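Cirkisik 4 review: spam filtering for group chats

Cirkisik is a moderation add-on for group messaging. It scores each incoming message from 0 to 200 and holds anything above a threshold set by the group admin. I ran it in January on a neighborhood group with 1435 members, using the default threshold of 20.

Link spam was held reliably. Forwarded chain messages were less consistent — reworded copies often scored just under the limit. The log shows the score but gives no rule name, so tuning is slow.

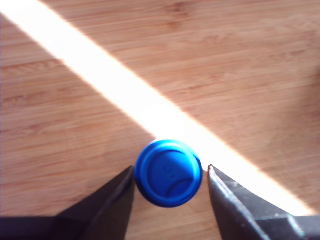

Elin Ellis found the default too strict for her own group, where plain event links kept landing in the hold queue, and she got usable results only after raising it and whitelisting two domains. Her settings worked for me as well.

Appeals go to a single queue with no sorting. The export is CSV only and stops at 199 rows per file.

Setup is quick and the scoring is sound. Small groups can manage without it.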